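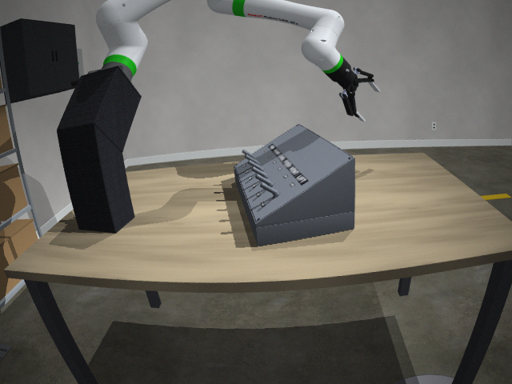 The first lever was the one Marites Yap always missed.

"Again!" she said, to the whole office, and hit reset. On her screen the arm jumped back to its starting pose over the console, fingers wide, and the six levers waited in their row.

She had been at Druron nine weeks and she still could not believe this was a job. You sat in a good chair on the third floor, you put a controller in each hand, and an arm that weighed nothing and lived nowhere did what your wrist did. When she turned her hand, it turned. When she squeezed, the gripper squeezed. The room it stood in had cardboard boxes on a shelf and an outlet on the wall, and once, in her first week, she had leaned sideways in her chair to see around the pedestal and bumped her head on the real filing cabinet.

The task was called Kobori, after the street the team lead grew up on. Kobori was simple to say. Reach down, close on a lever, flip it, let go, back away. Then the next one, all the way up the row. The order was to collect 1000 good runs, and by Thursday morning they had 853.

"What's it doing?" asked Ronton, who was not a person but a speaker on the windowsill that read out the scores in a flat voice, and which somebody had taught to ask questions. Marites answered it anyway. She answered it every time.

"It's sliding off the near one. I come in too steep."

"Run rejected," said Ronton.

"Yes, thank you, I was there."

She reset. This time she didn't go straight for the lever. She let the arm hang in the air off to the side and looked at the thing properly, the way her grandfather used to look at a car before he opened the hood. The handles leaned. She had known that for nine weeks, and for nine weeks she had been coming at them as if they stood straight up. She rolled her wrist until the fingers matched the lean, lowered it, and squeezed so gently she wasn't sure she had squeezed at all.

Click. They had put a click in for the operators, a tiny dry sound in the headphones, and it was the best sound in the building.

She got the second and the third. On the fourth her elbow started to float up, the way it did when she was excited, and she said "down, down" under her breath and brought it down. The fourth went. The fifth went! The sixth was the awkward one, far up past the others, and she had to bring the whole forearm over without brushing anything on the way. She held her breath for that. Click.

"Run accepted," said Ronton.

She did it eleven more times before lunch and ate her sandwich with her left hand so the right one could rest.

What she loved, and had tried to explain to her sister on the phone, was the afternoon part. At three o'clock they stopped collecting and let the policy have a turn. It was called Flumlow, and it had been trained on everything up to the night before, so whatever you had done yesterday was in there somewhere. You put your controllers down on the desk, both of them, and you watched the arm move by itself.

"But it's just copying you," her sister had said.

"I know! Isn't that great?"

At three she put her controllers down. People rolled their chairs over. The arm hung there for a second, and then it came down toward the near lever, too steep, exactly as steep as Marites had been coming in since April, and slid off.

Everyone looked at her.

"Okay," she said. "Okay, that's me. That's completely me."

It tried again and got it, sort of, with the side of a fingertip. Between the fourth lever and the fifth the arm did a funny thing, a little lift and then a settle, and it took her a moment to place it. Her elbow. It had learned her elbow! There were five people recording Kobori and 200 of the runs in there were hers, and out of all of that it had kept the floating elbow and the quick drop after it.

"Down, down," she said.

"Success rate, 65 percent," said Ronton, when all the trials were over. "Any comments?"

"Tell it to wait for tomorrow," Marites said. "I did the near one right today. I did it right twelve times." She was already picking the controllers up again. There was an hour and a half left before the bus, and she wanted to see if she could get that roll of the wrist to come out the same every time - lean, lower, squeeze.

She hit reset.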